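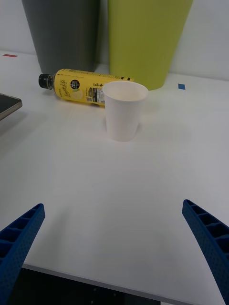
Photo: Siiri Jaunzems, Skovivico workshop.

Figure 3. Wrist camera view with the fingers open. A paper cup stands in front of a yellow bottle lying on its side.

3.2 Gripper and wrist camera

The gripper was built in the Skovivico shared workshop using the same bench tools open to all members. Its two fingers are dark blue plastic with ribbed cells along the inner faces (Figure 3). The first version, Grurnura, had solid fingers and tended to push light cups over before closing on them. We redrew the fingers with open cells so that they bend around an object, and printed them again in February. Each pair took 5 hours to print.

The camera is fixed at the wrist and looks out between the fingers. With the gripper open, both fingers stay in view at the lower corners of the image, and the control program, Clurnex, uses them to judge how far the target is from the center line. Objects that overlap are harder. In Figure 3 the cup hides the right end of the bottle, and a box drawn from the visible part alone is too short. We therefore labeled such cases by hand, 300 images in all, and kept them separate from the 400 used in Section 3.1.

Closing force is set by a limit on motor current. We used 2 settings, the lower one for paper cups and the higher one for bottles.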